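Does Anyone Read the Repair Guide? A Report on Secondhand Desktop Computers and Their Owners

Chibuzor Ojo and Thảo Bùi
Course project, Consumer Habits

1. Why we did this

Our original topic was houseplants. Another group got it first, and ours was the only other item on the list that didn't involve interviewing landlords.

The question we settled on was why people who buy a used desktop computer planning to upgrade it mostly don't. We talked to 30 buyers who had picked up a machine at Malter, the secondhand shop near campus. Musa Balogun, who runs the counter, let us put up a flyer next to the one for his band.

2. What people told us

Of the 30 buyers, 24 said they meant to add memory or swap the processor within a month. We called them back in July. By then 4 had done it. One of the four had upgraded the wrong computer, but we kept him in because he was pleased with it.

The reasons for not upgrading were less technical than we expected. Money came up, though less often than guilt. Several people described the part sitting in a drawer "for now." Bartosz Domański, a retired bus driver, told us he had watched nine hours of repair videos and felt he had already done the work.

Fear of bent pins was real and widespread. Most of the people who brought it up could not say which part had the pins.

3. What the job involves

We read the guides so our buyers wouldn't have to. Changing a processor means taking off the cooler, lifting a small lever, setting the new chip down square in its socket and closing everything up with fresh thermal paste. The guides call this simple, then spend two pages on the paste.

Processor in its socket, and one out of it:

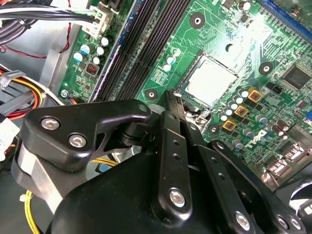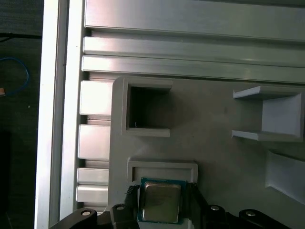
4. Problems with our method

Everyone in the sample shopped at one store and was willing to stop for a flyer. We also suspect that our July call caused at least one of the four upgrades, as there was a screwdriver audible in the background.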